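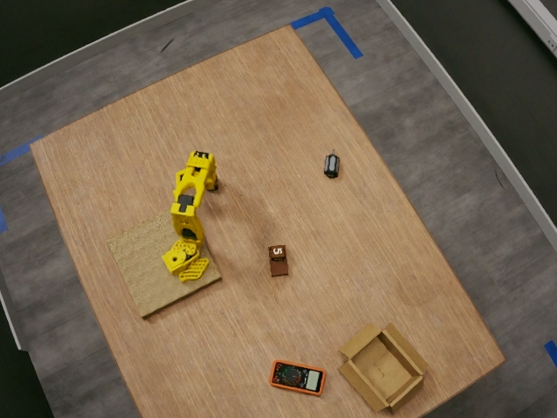
Birkus desktop arm on its base board, simulated bench.

2 min read

The Birkus gripper fault, as reported to Gilchrist

Birkus rates this wrist for 2,000 cycles. Ours began sagging at 437 -- well short -- and the first reply from support blamed our blocks.
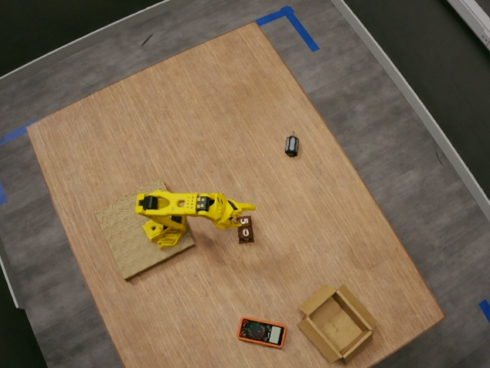
What fails

The wrist loses its hold angle when the arm is reaching out. The software logs no error, so it carries on with the job.

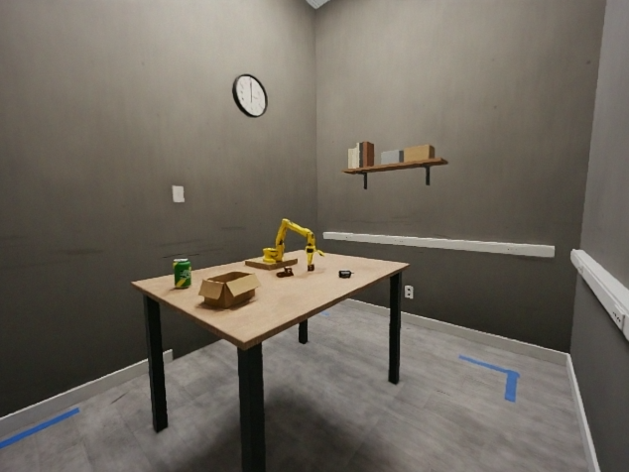 What Birkus offers

Firmware 4 slows the wrist by 40 percent. We'd call that hiding the fault. Keep hands clear until you've tested it yourself.

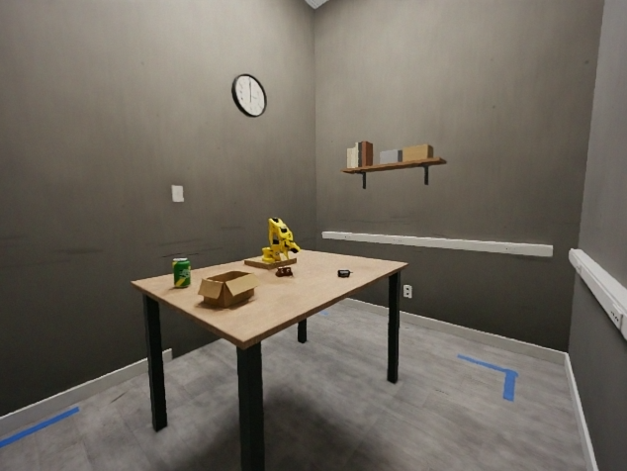 Does the update fix the sag?
Only at low speed, and Birkus hasn't shown us anything to say otherwise.

Get Gilchrist fault notices by email. Sign up.

Gilchrist Equipment, Jutville | Contact | © Gilchrist | Back to top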